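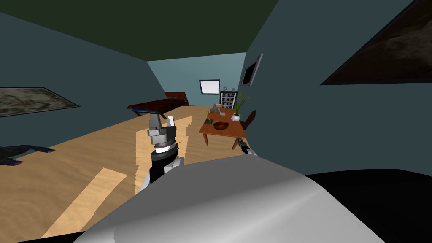

Setting the brightness and contrast on your Drakix monitor is the part of the set-up most people are tempted to skip, and we do hope you won't, since a few unhurried minutes now will save your eyes a good deal of squinting later on. The controls interact with each other a little, so please expect to go back and forth between them. Any picture with a wide spread of tones will help you along. On the big curved white-gray surface, for instance, you should see a bright upper edge that eases down into a softer gray toward the lower left, with no hard bands on the way, and the lower-right corner should look properly black and not like a washed-out charcoal. Keep a picture like that open on the screen while you work through the steps.

Section 3. Brightness, contrast and warmth

Before you begin

Let the monitor warm up for 30 minutes with something on the screen. Set the room lights the way you usually have them, close the blinds if the sun falls on the glass, and wipe off any dust with the Plumach cloth from the accessory pouch. A dry cloth is nearly always enough.

CAUTION: Never spray cleaner directly on the screen. Liquid can run down behind the lower bezel and damage the panel.

Setting the picture

1. Press the menu button on the back of the monitor, just behind the power light, and choose Picture.

2. Choose Reset Picture and confirm. Don't worry – your language and input settings stay just as they are.

3. Set Mode to Standard. The Vivid mode is cheerful for cartoons and holiday slide shows, but it pushes the light tones so hard that the next steps won't come out right.

4. Turn Contrast down to 30, then bring it back up slowly until whites look clean. If pale areas begin to lose their shading and turn into one flat patch, you have gone a little too far, so back up a step or two.

5. Adjust Brightness until the darkest areas look black but you can still make out detail in the tones just above them.

6. Go back to Contrast and check it once more. A small correction here is perfectly normal.

7. Open Color, then Warmth, and pick the setting that makes a blank white page look like the paper on your desk. In a room with yellowish lamps you will probably be happiest with Warm 1.

8. Choose Save As and store your settings under User 1. If you leave the menu without saving, the monitor goes back to its earlier settings the next time you turn it off.

NOTE: If the Brightness control is grayed out, Auto Dim is switched on. Turn it off under Power, and the control will come back.

NOTE: Message 212 on the screen means the cable has come loose. Push both ends in firmly and wait a moment for the picture to return.

If you use the Skolivau desk stand, tilt the screen to your normal working angle before step 4. For the Begović wall arm, see the separate sheet packed with the arm.

Section revised 28 March 2020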